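Trying Out the Peltora Hand-Held Gripper Kit
Project report, Introduction to Applied Robotics
Valentina Medina and Thodoris Politis

Why we picked this kit

When our instructor, Ms. Turunen, asked each pair to choose a product and live with it for a few weeks, we went back and forth for a good while. Thodoris wanted one of the little desktop arms, and I (Valentina) wanted something we could carry home on the bus without a crate. The Peltora kit won because it is a gripper you hold in your own hand, with a camera mounted on it, and you teach with it by simply doing the chore yourself. Later on, the recordings are used to train an arm. We had both read the sales page so many times that we could nearly recite it, and we were very curious whether two students with no special training could get decent recordings out of it.

We borrowed ours from the Dundton campus lab in October. Thanasis Vlachopoulos, who looks after the equipment there, gave us a quick lesson on a Wednesday and then let us loose, which was kind of him considering how many questions we had already asked.

What comes in the case

The case holds the gripper, the camera, a charging cable, a spare set of finger pads and a printed guide. The guide is pleasant to read but skips over calibration in one short paragraph, and we lost most of our first evening to that paragraph. Once we had found the longer version on the company's help site, things went along much better. If you are setting this up yourself, please read the online one first!

The gripper weighs 726 grams on our kitchen scale. That doesn't sound like a lot, and for the first few minutes it isn't, but after a long session we both felt it in the wrist and started trading off more often.

How we recorded

We wanted ordinary household things in an ordinary, crowded room, so we worked among shelves and a table with plenty already on them. The guide suggests starting with a bare surface and one object. We did that for practice and then moved on to the clutter, where we felt the kit would show us more about itself. Our list of objects leaned toward bottles, cups and bowls, with a few harder items that we added as we grew braver.
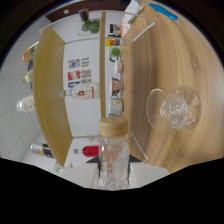 The gripper camera's view, with a clear plastic bottle in front and the glass bowl on its side on the table.

Clear objects were what we most wanted to learn about, and they gave us the most to talk over afterward. On the small preview screen a transparent bottle is easy to lose against a pale background, and we often found ourselves steering by the cap. Glass was much the same. Anything with strong color or a big printed label was a pleasure by comparison. The camera lens is very wide, so a great deal of the room comes along in every recording, and straight shelves look bent. We got used to that sooner than we expected, although my roommate Tyyne never did and said it made her a bit seasick.

We set ourselves a goal of 300 recordings and reached it on the last evening, with cold pizza to celebrate. After going through them all together, we kept 174. Most of the ones we threw out were our own fault: a hand moving too fast, a sleeve over the lens, or a long pause while one of us asked the other what came next.

What we liked and what we didn't

The trigger is lovely. It moves smoothly, and you can squeeze a paper cup without crushing it once you have the feel. The software sorts recordings by task name, and it saved us after Thodoris's laptop shut down in the middle of a session.

The battery was our main complaint. We had 25 minutes on a full charge one evening, which meant stopping just as we had found our rhythm. We would also have liked a strap, and a louder beep when recording starts. Samuel, our lab partner from the next bench, borrowed the kit for an afternoon and came back with the very same wish about the beep, so we feel we are on solid ground there.

Would we recommend it?

Yes, for a class or a small lab with some patience. We still have to train a model on our recordings, and that will be the subject of our second report, using the arm in the Emard room if we can get the hours. Thodoris has already put our names on the sign-up sheet twice.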